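Praktikum Robotergreifen, Einheit 6
Vergleich von zwei Greifbacken am flachen Werkzeug
Skript: Sadia Awan, Betreuung im Labor: Maham Tanoli
Stand: 12. Juni 2019

Bitte lesen Sie das Blatt vor dem Termin ganz durch. Die Anmeldung am Arm und das Referenzieren werden hier nicht mehr wiederholt, das steht im Handout von Einheit 3.

1. Worum es geht

In der letzten Einheit haben wir Würfel und Zylinder gegriffen. Diese Objekte haben parallele Flächen und stehen hoch genug über dem Tisch. Ein flaches Werkzeug mit Stiel ist schwieriger: Der Greifer muss sehr tief fahren, und das Werkzeug darf beim Anheben nicht um die Stielachse kippen. Wenn auf dem Blatt noch Schüttgut liegt, sieht man jede kleine Drehung sofort am Ergebnis.

Verglichen werden zwei Backenpaare am gleichen Arm. Das Paar Tustetti ist steif und hat eine schmale Spitze. Das Paar Hunditz ist weicher und gibt unter Last etwas nach. Die Steuerung bleibt für beide Paare dieselbe (Indside, Profil „langsam“). Ändern Sie bitte keine Parameter zwischen den Serien, auch wenn ein Paar offensichtlich schlechter greift.

2. Aufbau

Die Schaufel liegt auf dem weißen Tisch, das Blatt zeigt vom Greifer weg und der Stiel kommt ihm entgegen. Für die Lage gibt es rote Markierungen auf der Tischplatte. Man legt die Schaufel zuerst leer an die Markierungen und gibt danach die Bohnen auf das Blatt, möglichst in die hintere Hälfte, nahe am erhöhten Rand. Die Handgelenkkamera soll die ganze Schaufel sehen, bevor der Arm anfährt.
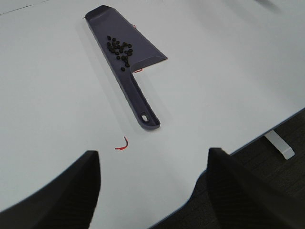 Abb. 1: Ansicht der Handgelenkkamera vor dem Greifen. Schaufel mit dunklen Bohnen, Stielende mit Aufhängeloch zur rechten Greifbacke gerichtet.

Achten Sie auf den Winkel. Der Stiel liegt schräg zur Öffnung der Backen, deshalb muss das Handgelenk vor dem Absenken gedreht werden. Wer nur verschiebt und nicht dreht, fasst den Stiel über die Kante, und die Schaufel dreht sich beim Schließen mit. Als Greifpunkt nehmen wir die Mitte des Stiels. Das Loch am Ende ist kein guter Greifpunkt, dort ist weniger Material zwischen den Backen.

3. Durchführung

Pro Backenpaar werden 31 Versuche gefahren. Der erste gilt als Einfahrversuch und kommt nicht in die Auswertung. Ein Versuch besteht aus diesen Schritten:

Schaufel anlegen, Bohnen auflegen, Kamerabild speichern.
Handgelenk auf die Stielrichtung drehen, über den Greifpunkt fahren.
Absenken, Backen schließen, eine Sekunde warten.
Senkrecht anheben, Position halten, zweites Kamerabild speichern.
Langsam absetzen, Backen öffnen.

Verlorene Bohnen werden erst nach dem Öffnen der Backen eingesammelt. Während der Bewegung bleibt die Hand außerhalb des Tisches.

4. Protokoll

Notieren Sie für jeden Versuch die Nummer, das Backenpaar, den eingestellten Drehwinkel und das Ergebnis. Für das Ergebnis verwenden wir vier Kürzel: G (gehalten, keine Bohne verloren), V (gehalten, mit Verlust), K (gekippt), N (nicht gegriffen). Bemerkungen sind willkommen, aber bitte in ganzen Wörtern, denn die Protokolle aus dem Mai waren zum Teil nicht lesbar.

5. Fragen zur Vorbereitung

Warum ist das Nachgeben der weichen Backen beim Schließen ein Vorteil und beim Anheben vielleicht ein Nachteil?
Wo liegt der Schwerpunkt der Schaufel ohne Bohnen, und in welche Richtung wandert er mit Bohnen?
Welches Drehmoment muss die Klemmung am Stiel aufnehmen? Eine Skizze mit den Kräften genügt.

6. Abgabe

Das Protokoll und beide Bilderserien kommen in den Ordner Castellanos auf dem Laborrechner. Die Auswertung hat höchstens 1.000 Wörter, Tabellen zählen nicht mit. Bei Problemen mit der Kamera wenden Sie sich bitte direkt an Maham Tanoli.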